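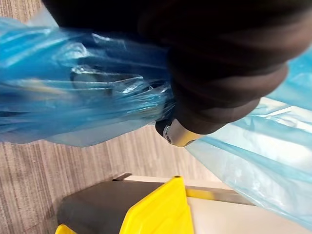 Quanto tempo antes da chegada dos visitantes convém ligar o braço? Uma hora chega, se a calibração da véspera ficou guardada; se não ficou, mais vale contar com a manhã inteira.

Caderno da oficina, janeiro. Dia de portas abertas.

Cheguei às 7h40 para ter sossego e já cá estava o Babatunde Onyeka, de café na mão, a passar a pente fino a lista de tomadas (bem haja, que eu nunca me teria lembrado da extensão do corredor). Decidimos deixar a Zirna, a célula maior, em velocidade reduzida o dia todo. Fica menos vistosa, é verdade, mas as pessoas chegam-se mais perto e fazem perguntas melhores quando aquilo não anda a correr de um lado para o outro.

Escolhemos o plástico como tema da demonstração, e ainda bem! Toda a gente espera ver um robô a empilhar cubos, e um saco azul amarrotado, bem apanhado pela parte franzida, com qualquer coisa escura a adivinhar-se lá dentro, prende muito mais a atenção. Expliquei vezes sem conta que a película fina é um pesadelo para a visão: os reflexos brancos mudam com cada ruga e o que está por trás aparece tingido de azul. Um senhor da Wilico, que trabalha com embalagem, ficou connosco quase toda a sessão das onze e deixou contacto. Quer saber se a pinça se dá com filme estirável. Respondi que não sabemos, mas que gostávamos de experimentar.

Passaram por cá 472 pessoas, segundo o contador da porta, o que é bem mais do que no ano passado, e o grupo maior foi o da escola, 65 miúdos de uma assentada. Tivemos de os dividir em 2 turnos e o segundo apanhou o Babatunde já meio rouco, coitado, mas com a mesma paciência. Uma menina perguntou se o robô sente quando aperta de mais. Ele abriu o gráfico da corrente do motor no monitor e ficaram os dois a olhar para a curva um bom bocado.

Coisas a tratar, enquanto tenho a cabeça fresca:

- O registo da Edet parou às 15h10 e só dei por isso às quatro. Acho que o disco encheu. Temos mais de 2000 ciclos gravados até aí, portanto não é drama, mas convém ver.
- Pedir à Follodent as almofadas de reserva para a pinça. Já andamos a adiar isto há demasiado tempo.
- Pôr a fita do chão meio metro mais atrás. As crianças debruçam-se todas.
- Imprimir os folhetos em letra maior.

O Babatunde levou o cartão de memória e traz amanhã os registos separados por sessão. Eu fico com a resposta ao senhor da Wilico.

Última atualização: janeiro, 18h25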